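Trarnstead Patient Comment Set, README

Last updated 10 Jun 2025
Maintainer: Jaqueline Olvera

What is in this folder

This release holds written comments from patients of outpatient clinics, collected through the Paludora survey form after a visit. Each comment comes with the star rating the patient gave and a topic label added by our reviewers. We built the set so clinic groups can test software that sorts feedback before a person reads it. Comments come from 32 clinics.

Files

comments.csv has one row per comment: comment_id, clinic_code, visit_type, stars, text.
topics.csv has the reviewer labels: comment_id, topic, second_topic, reviewer_code.
clinics.csv has the clinic code, region and size band. Clinic names are not included.
CHANGES.txt lists what moved between versions.

Files are UTF-8 with a header row. Line breaks inside a comment were replaced with a single space. Empty text fields were dropped in the May release, so row counts will not match older copies.

Labels

There are 24 topics. The most common are wait time, front desk, billing, parking and how clearly the doctor explained things. A comment can carry two topics. Where two reviewers disagreed, the label from the senior reviewer was kept and the other one was discarded. We would like to publish both in a later version. 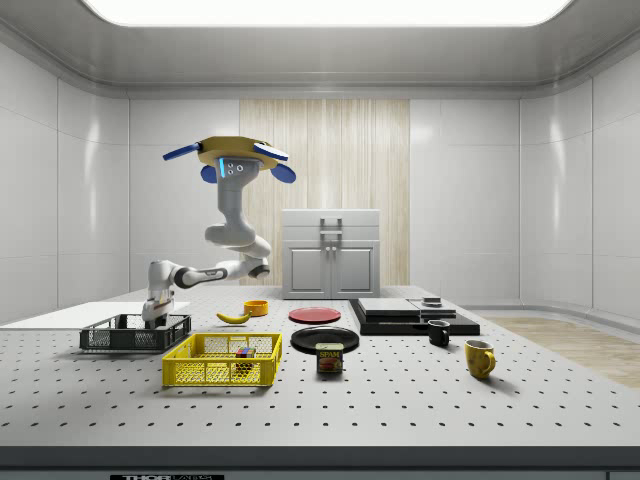

Star ratings run from 1 to 5 and were left exactly as the patient entered them. They don't always agree with the text. Some patients gave one star and then wrote a kind note, and we did not correct those. Visit type was filled in by the clinic and is blank for walk-ins at most sites. The topic named "equipment" is narrow: it covers things a patient was treated or tested with, so a remark about a white robot arm holding up a yellow disc would get that label only if the arm was part of the visit. Otherwise it goes under "building and rooms". Reviewers mixed these two up more than any other pair.

Privacy

Names, phone numbers, dates of birth and street addresses were removed with the Jaramillo scrubber and then checked by hand. Staff names were replaced with STAFF. If you find something we missed, send the comment_id to the maintainer and do not post the text in a public ticket.

Known problems

Clinics with fewer than 50 comments are grouped under the code OTHER.
Spanish comments are present but unlabeled.
Roughly 5 percent of billing comments are duplicates caused by a form that submitted twice.

Loading

The Brurier import tool reads all three CSV files without extra settings. In a spreadsheet, set comment_id to text first or the leading zeros will be lost.

Use

Free for research and internal testing. Do not use it to rank clinics or to judge individual staff.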